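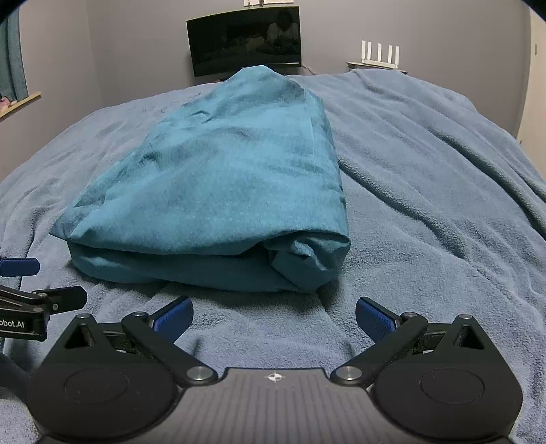

Folding a duvet cover takes a trained member of staff at Gakik less than a minute. Teaching a machine to do it has taken the linen service most of a year, and the floor supervisor who runs the folding side expects it to take a good deal longer.

Gakik supplies and launders bed linen for guest houses and short-let flats. It handles 2,000 pieces on a normal working day. Washing and drying have been automated for a long time, and flat sheets go through a feeder made by Odmont. Duvet covers, fitted sheets and anything thick are still folded by hand.

"Sheets are easy for a machine because they arrive at a straight edge," the supervisor said. "A duvet cover has two layers that slide over each other. You pick up a corner and you may have one layer or both. A person feels that in the fingers. The machine has to be shown."

The showing is done by the folders themselves. Under a project called Trarkness, staff fold linen using hand-held grippers, one in each hand, with a camera mounted on each. The recordings are passed to the Szilágyi workshop, which builds the folding cell and trains its control software. Part of the work is done on beds in ordinary rooms, as the cell is also meant to cope with linen that has been stripped and folded before collection.

I asked what it was like to fold with grippers after years of using hands.

"Slow," she said. "You lose your palms. Half of folding is smoothing with the flat of the hand, and you can't do that with two pads. So you learn to pinch, lift, pull tight and lay down. I had people with long service who couldn't get a cover square in the first week. They didn't like that."

Output during recording is low. A recorder completes 82 folds on a good shift and fewer with heavy fabric. Gakik therefore took recording out of the piece-rate scheme and pays it by the hour, at the folding rate plus a supplement. That was agreed in March, after the first group found that they were earning less for harder work.

Shifts on the grippers were also shortened. The weight is carried on the wrist, and complaints of soreness began early. Nobody now records for more than 3 hours in a day.

The first cell is running on pillowcases. It finishes 72 in every 100 without help. The remainder go to a table beside it, where one person refolds them and notes the fault on a screen: corner missed, layer dropped, edge not aligned.

"That's a new job and I'm not sure it's a better one," the supervisor said. "You only see the bad ones. At the main table you have a rhythm and you talk to the person opposite. At the cell you wait, then three come at once."

She now rotates the post every two hours. The company has told staff in writing that no folding jobs will be cut during the trial. It has given no undertaking for the period after it, and she has asked for one.

Her own view of the cell is practical. She would hand over the pillowcases tomorrow, and the fitted sheets if it could manage them. On duvet covers she is waiting for the next version of the software, due after the summer peak. Until then the main table stays fully staffed, and new starters are still taught to fold by hand before they are given the grippers.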